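Raymonde Dhillon has run the garment room at Skanside since March, and she starts with the collar. "A knit collar has a different weight from the body," she says. "Fold it wrong and the polo sits crooked in the stack."

The room handles polos, mostly uniform stock for Posach, at 283 pieces a shift. Each shirt is laid lengthwise on the table, collar away from the folder. Dhillon wants the placket straight before anything else moves. The sleeves go in toward the middle, then the sides, then the hem comes up in one fold.

Wrinkles are treated by hand. "You pull from the side seam, low down, and you pull flat. If you pinch too much cloth you get a twist, and the twist leaves a mark in cotton pique." She allows it on a first pass, provided the corner is let out again before the side is folded.

She prefers a round table to the long benches used at the Gil site. A folder can step a little to either side without meeting a corner. The finished width is set by a card, cut to the Ciditz shelf size, that goes under the neck and comes out at the end.

Striped trim gets a separate check. "The stripes show you everything. If the two collar points don't match, open it up and start over."

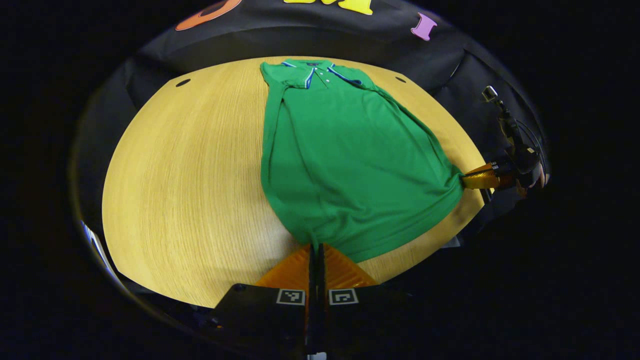 Buttons are left to the folder's judgment. Dhillon closes the lower one and leaves the top open, so that the size label can be read without unfolding the shirt.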